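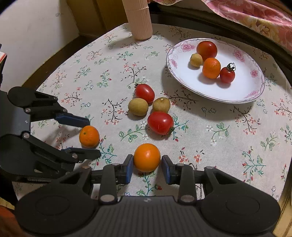 Emlow Round Tablecloth, Blossom Twig

Item no. 616
Price: $24.99
In stock, ships from our Marinho warehouse

A woven tablecloth for round tables, in off-white with a printed pattern of small sprigs. The leaves are green, the blossoms are coral red and white, and the twigs are dark brown. The sprigs are spread over the whole cloth, so the table looks fresh also when there is only a little fruit on it.

The fabric is a cotton and linen mix, of medium weight. It is soft after the first wash and becomes smaller by nearly 2%. Please consider this when you measure your table.

Sizes (diameter)
50 inches, for 2 to 3 persons
60 inches, for 4 persons
70 inches, for 5 to 6 persons

Care
Machine wash cold with similar colors. Do not bleach. Iron on the back side while a little damp. Tomato and citrus juice should be rinsed the same day with cold water.

Matching items
Tudum napkins, set of four
Eltatau table runner, plain off-white

Returns are accepted for 50 days if the cloth is not washed. The 70 inch size will be available again in September.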